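Sorting Cell 2 – Return-to-Service Inspection
Site: Ilport, ground floor
Reason for inspection: dropped part, unplanned restart
Inspector: Esi Odoi
Result: pass with conditions (see the end, where the conditions are)

Background

On Friday the arm let go of a tin can halfway between the table and the bin, stopped with a grip fault, and then started again by itself when the fault timed out. The can was empty and landed on the floor. The restart is what I was called in for, although the first three people I spoke to wanted to talk about the can.

Checks

1. Emergency stop, operator side – PASS
Pressed three times, stopped three times. The button had a jacket hanging over it when I arrived. The jacket has been relocated.

2. Emergency stop, far side – PASS
Stiff, but it works. Grease it before November.

3. Restart after fault – FAIL, corrected, retested, PASS
The Rurau controller was set to clear grip faults automatically after 60 seconds. The setting is called "Convenience Resume," and I would like a word with whoever named it. It is now off. A fault has to be cleared by hand, by a person who has looked at the cell first. We forced the fault five times and the arm stayed put every time.

4. Gripper fingers – PASS WITH COMMENT
No cracks, screws tight. Cycle counter reads 3,744 since the last finger change. The Sowah service sheet for this cell says to inspect every 400. The log shows two inspections, both in the same handwriting and the same shade of green ink.

5. Grip force – FAIL, corrected, PASS
Set too low. The value had been turned down so that the arm would stop squashing paper cups, and it did stop squashing them. It also stopped holding anything with a slippery side. Kuline supplied separate settings for soft and rigid items when the cell was put in, and they were still in the controller, unused. They're in use now.

6. Cable and hose routing – PASS
One tie missing near the wrist. Replaced from my own bag, so you owe me a tie.

7. Walkway and floor marking – PASS WITH COMMENT
The line is in decent shape. People treat it as decoration. During my visit I asked four of them what it meant and got four answers, one of which was "forklifts." There are no forklifts on this floor. 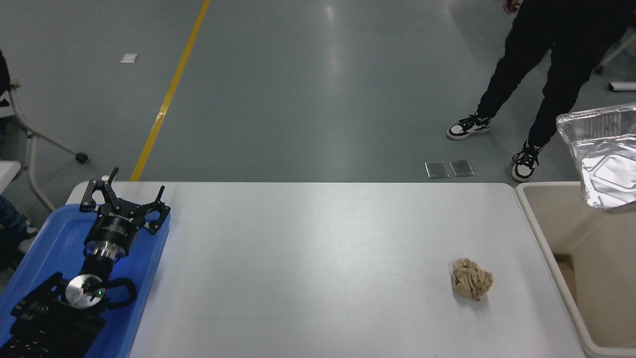 The written rule is that anyone crossing the line pauses the cell first, and the written rule is on page 11 of a binder in a locked cabinet. I've asked for it to go on the wall, in letters that can be read without glasses.

8. Reduced speed with people nearby – PASS
Measured within the limit on the risk assessment. Staff describe it as "painfully slow." Good.

9. Fault log – FAIL, open
Friday's stop was entered as "arm being weird, fine now." Entries need a time, the fault code, what the arm was holding and the name of the person who cleared it. Previous entries include "again" and a drawing.

10. Training records – FAIL, open
Six operators on the rota, four with records. One of the four left in the spring.

Conditions

Cell 2 may run on day shift from now on. Night shift may not use it until items 9 and 10 are closed. Send me the training records as scans – last time I got a photo of a folder, closed.

Convenience Resume stays off. If a software update turns it back on, stop the cell and call me before calling the supplier.

Next finger inspection: at 400 cycles from today's reading, in any color of ink, by someone holding a flashlight.

E. Odoi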